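Bansal to extend robot dish handling at Kelville kitchens after Prustcombe trial

Prustcombe, November 15, 2020

Catering firm Bansal is to bring two-armed robot stations into the wash-up area at its Kelville site next May, following a trial at its Prustcombe kitchen. The stations, built by Dukeck, move bowls and other dishes between the work surface and the rack, a job that until now has been done entirely by hand.

Bansal's Prustcombe kitchen sends out some 4,000 meals a week. Staff on the wash-up line have told managers for years that sorting and racking is the part of the shift they like least, and it accounts for most of the wrist and shoulder complaints recorded at the site.
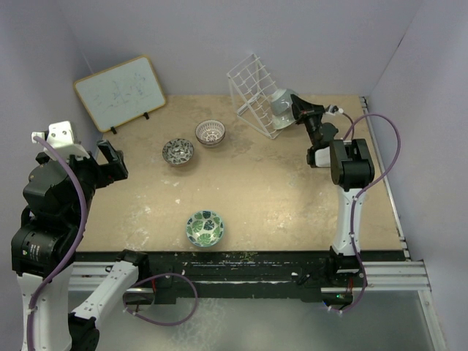 No jobs will be lost as a result of the change. All 38 people who work in the wash-up areas at the two sites have been offered the same hours on the same pay or better. At Prustcombe, 6 of them have been trained to set up the stations, clear faults and teach the arms new dishes - work that is paid at a higher grade.

"People asked me two things when this was announced: would they keep their job, and would they be stuck watching a machine all day," said Slavica Pavlović, kitchen operations manager at Bansal. "The answer to the first was yes. The second was a fair worry, so we changed the rota. No one spends more than two hours at a station before moving to food prep or dispatch."

Glass and patterned tableware are both included in the work. Clear glass is harder for the system to pick out than printed china, and staff will continue to handle stemmed glasses and anything chipped.

Akash Chauhan, who leads the project at Dukeck, said the wash-up team had shaped the way the stations are used. "They know which bowls stick together and which ones roll. We had the rack in the wrong place for weeks until one of the evening shift moved it."

The trial covered 815 hours of running time. Bansal will review staffing, breakages and injury records with employee representatives once the Kelville stations are in use - and has agreed to share the findings with staff at both sites.

Training places for Kelville staff will be open to all shifts, including part-time workers.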